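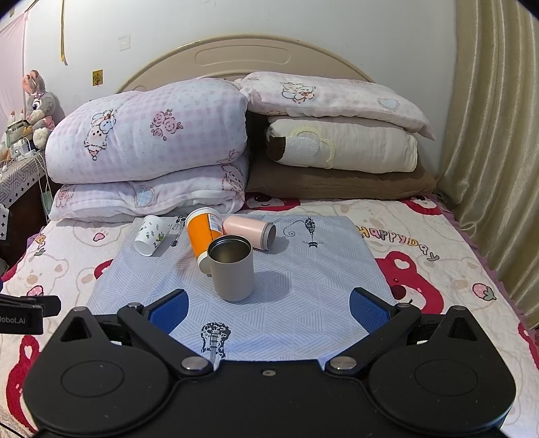 *Photo: Marites Soriano / Drosberg*

**Drosberg opens a free records help line for patients**

22 May 2023 - Hi, I'm Akash Solanki, and I run the patient side of things at Drosberg, a small law office in Barus. We handle medical negligence claims and not much else, so I spend most of my day on the phone with people who can't get hold of their own charts!

Starting today we have a line just for that. Call us, tell us which hospital or clinic you went to, and we'll help you write the request and chase it up. You don't have to be a client, and you don't have to become one afterward.

We tried it out in February with callers from Yap and Barus, and 228 people got in touch. A lot of them weren't thinking of suing anyone - they wanted to know what had been written down about a surgery or a birth.

My colleague Efren Enriquez answers the phones with me, and attorney Florante Tan looks over anything with a filing deadline close by (please don't sit on those). We can take calls in English or Spanish.

The line is open weekdays until 5 p.m. Press questions can come to me at the Barus office, extension 1382.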